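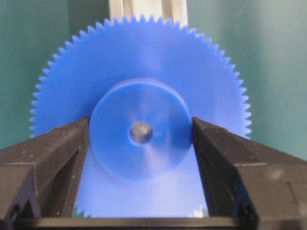

Home | Open Days | Jobs | Take Part | Contact

Posted January 2023 by the Cestero Events Desk

Participants wanted for the Pristgate open day

Cestero is holding an open day at our Pristgate shop in March and we are looking for 25 people to try out the gear handling station before and during the event. You do not need any background in robotics. We want people who have never run a robot arm as well as people who have worked on a factory floor.

The station is built on the Arovis cell. A two-finger gripper takes hold of a blue plastic spur gear by the hub, and the person at the controls has to place it on a shaft. You will get a short lesson, make several tries on your own, and then fill out a form about what was clear and what was not. Visitors will be watching for part of the time.

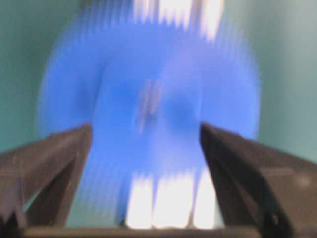 Page last changed: January 24, 14:10

Each session lasts two hours. Participants are paid $9 for travel plus lunch in the Lamptey room. You must be 18 or older, able to stand for most of the session, and comfortable talking to visitors. Closed shoes are required. Long hair has to be tied back, and rings and bracelets come off before you go to the station.

The most common trouble so far has been lining up the bore. People hurry the last bit and the teeth catch on the part next to it.

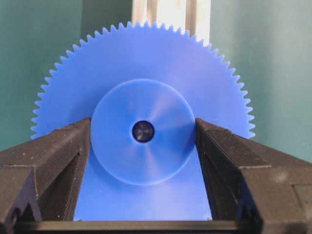 We would also like to hear from two or three people who can stay after their own session and help newcomers with the controls. Say so when you write and tell us which mornings or afternoons you can come.

To apply, send a short note with your name, your age and a phone number to the Events Desk, reference 413. Parking is behind the building off the Lamptey side. If you came to the last open day you may apply again.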